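Imprimir | Enviar por correo electrónico
Tiempo de lectura: 4 minutos
Compartido 13 veces

Lavavajillas de sobremesa Suvier 622
Sección 4. Instalación y primer lavado

Antes de empezar, compruebe que el aparato ha reposado en posición vertical desde que lo recibió. Si se ha transportado tumbado, déjelo de pie unas horas antes de conectarlo.

4.1 Colocación

1. Elija una superficie horizontal, firme y cercana al fregadero. El aparato vacío se puede mover entre dos personas; una vez cargado de agua y vajilla no debe desplazarse.

2. Deje espacio libre por detrás para los dos tubos. Si quedan aplastados contra la pared, el desagüe trabaja mal y el programa se detiene con el aviso E4.

3. Gire las patas delanteras hasta que la puerta se mantenga abierta sin caer de golpe. Una inclinación ligera hacia atrás es aceptable - hacia delante, no.

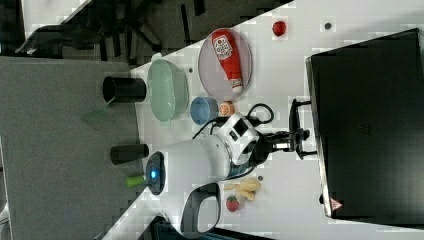
4. Retire las cintas de transporte de la cesta y del brazo aspersor inferior. Haga girar el aspersor con la mano. Debe dar la vuelta completa sin rozar.

PRECAUCIÓN: no instale el aparato encima de una placa de cocción ni junto a un horno sin aislamiento lateral. La carcasa puede deformarse.

4.2 Conexión del agua

El modelo 622 admite dos formas de llenado: por grifo, con el adaptador Gastow incluido en la bolsa de accesorios, o a mano, por el depósito superior.

Llenado por grifo:

1. Desenrosque el aireador del grifo y guárdelo.
2. Coloque la junta plana dentro del adaptador Gastow y enrósquelo a mano. No utilice alicates.
3. Acople el tubo gris hasta oír el clic.
4. Abra el agua fría poco a poco y mire si gotea. Un goteo leve suele indicar que la junta está torcida.

Llenado manual: vierta agua en el depósito hasta que suene el aviso doble. Si continúa vertiendo, el sobrante saldrá por el rebosadero trasero.

Nota: los adaptadores de la serie anterior, Climard, tienen otra rosca y no sirven para este modelo aunque parezcan encajar.

4.3 Desagüe

Lleve el extremo del tubo negro al fregadero y sujételo con la ventosa. El extremo no debe quedar sumergido. Si friega a mano mientras funciona un programa, vacíe antes la pila.

4.4 Sal y dureza del agua

Con agua blanda puede omitir este apartado. En los demás casos, llene el compartimento de sal con el embudo y ajuste el nivel manteniendo pulsada la tecla P hasta que parpadee la cifra. El valor de fábrica es 4. La sal que se derrame en la cuba debe enjuagarse enseguida con un programa corto.

4.5 Qué se puede lavar

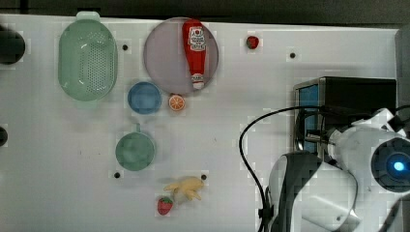

Los plásticos ligeros van en la parte alta de la cesta, bien sujetos. Un recipiente que se suelta puede bloquear el aspersor o caer sobre la resistencia. Quite las etiquetas de papel y no introduzca piezas con pilas, madera encolada, cobre ni aluminio sin tratar.

Los programas disponibles son:

- Rápido: poca suciedad, sin secado.
- Diario: vajilla de uso normal.
- Intensivo: 68 °C, para ollas y fuentes. No apto para plásticos finos.
- Güneş: lavado nocturno silencioso, más largo que los anteriores.

4.6 Primer lavado

1. Cierre la puerta con la cesta vacía.
2. Seleccione Intensivo y pulse Inicio durante un segundo.
3. Al terminar, espere a que se apague la luz de la puerta. El interior sigue caliente y puede salir vapor.
4. Limpie el filtro bajo el grifo y vuelva a colocarlo girándolo hacia la derecha.

Es normal notar un olor a goma en los primeros usos. Si aparece el aviso E13, corte el agua, desenchufe el aparato y consulte la sección 7 - no intente abrir la base.

Compartir | Imprimir esta sección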